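Notebook, October, 7.15 in the morning

Kettle on, notes from last night's pitch evening before I forget the lot. I promised to write these up for the others in the workshop who are thinking of going for the next round, so sorry if it wanders.

So! Sutudis ran their small business investor night in the old corn exchange and I got one of the slots. You stand up, you have your bit of time, then four investors ask you things and either make an offer there and then or say they'd like to talk later (which can mean anything). There were more food people than I expected. Sauces, mostly, and one very good flatbread.

My ask was for Faratora, as you all know: the repair kits for café chairs, sold to the trade. I'd rehearsed it in the van so many times that I came out with the first half at a gallop and then had ages left over. Note for next time, slow down at the bit with the money. Two of them were still writing down the price when I'd moved on to delivery.

Numbers I gave, so we're all saying the same thing from now on:

Kits sold since we started: 762
Trade price per kit: £40
Repeat customers: 60 per cent

They liked the last one. Then the woman on the end asked how I'd worked it out, and I said repeat meant anyone who'd ordered twice, and she asked over what period, and I hadn't got an answer. I said I'd send it. MUST do that this morning, it's in the orders sheet under the second tab, but the early orders were in the paper book and I don't think they were all typed up. If anyone knows where the paper book went, please shout.

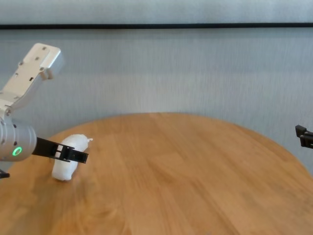
Arm and gripper at the round table.

Questions I got asked, in no real order. What happens if a big furniture supplier copies the kit? (Said we'd be quicker on odd sizes, which I do believe, but it sounded thin.) How much of my own money is in it? What would I do with half of what I was asking for? That one I'd prepared, thank goodness, and I went through the stock first, then the packing, then the van, and they nodded all the way along. Who does the books? Me, badly. I left off the badly.

Samuel, the coffee cart outfit from down by the station, were on straight after me and they were marvellous. They'd brought one sheet of paper for each investor, big type, with the ask at the top and what it would buy underneath. No slides at all. I want to steal that. My slides had the cost breakdown in a grey that vanished completely on their projector, and I ended up reading it out like a shopping list.

Offer: there was one, sort of. Gronari said they'd look at a loan with a small share attached, and they want to see a cash flow by month before they'll put anything on paper. I haven't done one by month, only by quarter. I had a go when I got in last night and it was quite an eye-opener, the dip after Christmas is much deeper than it looks when you lump it in with March. At the lowest point we'd have £1336 in the account, and that's with everyone paying on time. They don't pay on time! I redid it with the cafés paying a month late and it goes under, so the loan would need to land before then or I'd have to hold off on the next batch of boxes.

I'm in two minds about the share. A plain loan I understand. A share means somebody reading my accounts forever and wanting a say, and it's only a little business. On the other hand they've put money into a couple of trade suppliers before and they know who to ring. Going to sleep on it, and I'd be glad of opinions.

To do:
- send the repeat customer figure, with dates
- cash flow by month, the gloomy one as well as the cheerful one
- ask the bank what an ordinary loan would cost, to compare
- one-page sheet, big type
- thank you note to Sutudis
- return the clicker, which I've found in my coat

Flatbread people are at the Saturday... no, the monthly market, I've got their card pinned up by the sink.

Comments

chairleg: Paper book is on the shelf over the glue, behind the tin of wax. Well done for getting up there, I'd have run a mile.

benchtwo: Ask them whether you can buy the share back later and at what price. We never asked and it cost us.

oldvarnish: Agree about the grey text. Is the next round open to sole traders?

chairleg: It was this time, I looked at the form.

We use cookies to remember your settings and count visits. Accept / Manage choices

Contact | © Faratora workshop notebook | Back to top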